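Soup spoon (East Asian)

From the Tarkbridge Reference to Household Goods

The East Asian soup spoon is a short, deep spoon with a flat base and a thick handle, used for broth, noodles in soup, congee and loose desserts. It is also called a Chinese spoon or, in restaurant supply lists, a wonton spoon. The older form is ceramic. Plastic versions, usually melamine, are common in canteens and family kitchens and come in solid colors.

Form

The bowl of the spoon is wide and oval, with steep sides. The handle carries a groove on many models and rises at an angle from the back of the bowl. The flat base lets the spoon stand level on a table without spilling what is left in it. Capacity varies by maker. The Gonard pattern holds 25 milliliters when filled to the brim.
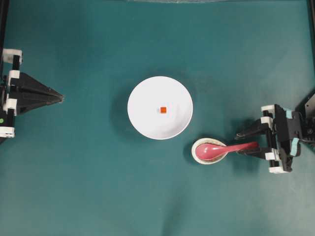

Handle length decides how the spoon behaves in a serving bowl. A short handle can slide under the surface of a deep soup, and some makers mold a small hook on the underside so that the spoon catches on the rim. Spoons without a hook are normally laid in a rest between mouthfuls.

Use with a bowl

The spoon is lowered into the bowl from above, tilted slightly, and lifted level. Small solid pieces, such as cubes of tofu or carrot, are scooped against the sloping wall of the bowl. A wide bowl with a gentle slope is easier to work in than a narrow one - the flat base of the spoon does not fit closely into a tight curve. 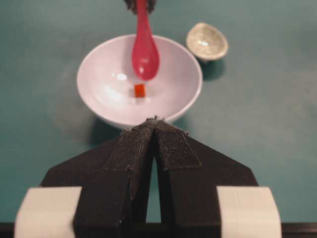
Spoon rests

A rest is a small shallow dish that keeps the spoon off the table. Sauce dishes are often used for the purpose. The dish is set beside the bowl, on the side of the hand that holds the spoon, and the bowl of the spoon sits in it with the handle projecting over the rim. Speckled glazes in beige or gray are popular, as they hide light staining from soy sauce and tea. Abrehet Tamiru, in a survey of 248 table settings, recorded 4 types of rest and found the round dish to be the most frequent. 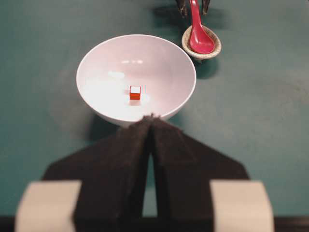 Care

Ceramic spoons may be washed by machine if they are kept from knocking against each other. Melamine should not be heated in a microwave oven. Scratched plastic holds stains and is usually replaced.

See also: Hailu dish; Ladle; Rolten ware; Sauce dish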